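4.2 Equipment selection and budget

The procurement plan was drawn up after the task list had been fixed and before any hardware was ordered. Shelf restocking in small-format stores was chosen as the target workload, and the equipment was sized to that workload alone. Other store tasks, such as floor cleaning and checkout, were left out of the budget and are not considered further in this section.

Two bimanual platforms were compared. The Trevum unit is a wheeled base with a lifting column and two seven-joint arms. The Fekmont unit uses shorter arms on a fixed-height torso and costs less to buy, but it needs a separate riser to reach upper shelves. Both vendors quoted a parallel gripper as standard and a multi-finger hand as an option. The hand raised the unit price on both platforms, and it also raised the expected cost of spares, as the finger tendons are treated by both vendors as wear parts.

The choice of end effector was therefore the largest open item in the plan. Rigid boxes and bottles can be handled with a parallel gripper if the shelf spacing allows a straight approach. Flexible packaging is harder to plan for. A filled pouch changes shape under load, and the grip point that works for one pouch may block the placement of the next. To set the requirements, we recorded manual handling from a head-level viewpoint and used the recordings to list the reach, wrist angle and hand clearance that each product class calls for (Figure 6).
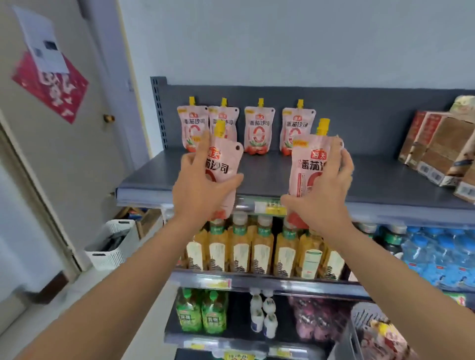
Figure 6. Manual handling of spouted tomato sauce pouches at the top shelf, one pouch in each hand. Four more pouches stand upright in a row on the same shelf.

The clearance values were then compared with the vendor data sheets. The standard gripper on the Trevum unit met the requirement for bottles and boxes but not for upright pouches placed side by side, where the open jaws need more lateral room than the facing leaves. The optional hand met the requirement for all three classes. The Fekmont hand met it as well, although the riser moved the shoulder forward and reduced the usable depth on the lower shelves.

Costs were estimated over a planning period of 50 months – the length of the longest service contract offered by either vendor. Four budget lines were used: purchase, integration, service and spares. Integration was quoted by Trusten, which also supplied the safety scanner and the charging dock. Labor for on-site supervision was kept in a separate account, since it depends on store policy more than on the platform. Trusten estimated the integration work at about 488 hours for a first site, with most of the time going to shelf mapping and product registration. Later sites were quoted at a lower rate, but we did not rely on the discount in the base case.

Spares were handled conservatively. We used the replacement intervals given by the vendors and added a reserve of 5 percent of the purchase price. This reserve is held at the project level and can be moved between sites. No reserve was set aside for the mobile base, which is covered in full by the service contract on the Trevum unit. For the Fekmont unit, base coverage is sold separately and was added to the service line so that the two totals could be compared.

Purchase timing was tied to the store remodeling schedule. Shelf spacing is set during remodeling, and a late change in spacing would void the clearance figures used above. The order for the first Trevum unit with the optional hands was placed on that basis, with delivery planned for November. The Fekmont quote was kept open as a fallback. A leasing offer from Sachdeva was also reviewed, but the terms did not permit changes to the end effector during the lease – a condition that conflicts with the test plan in Section 5.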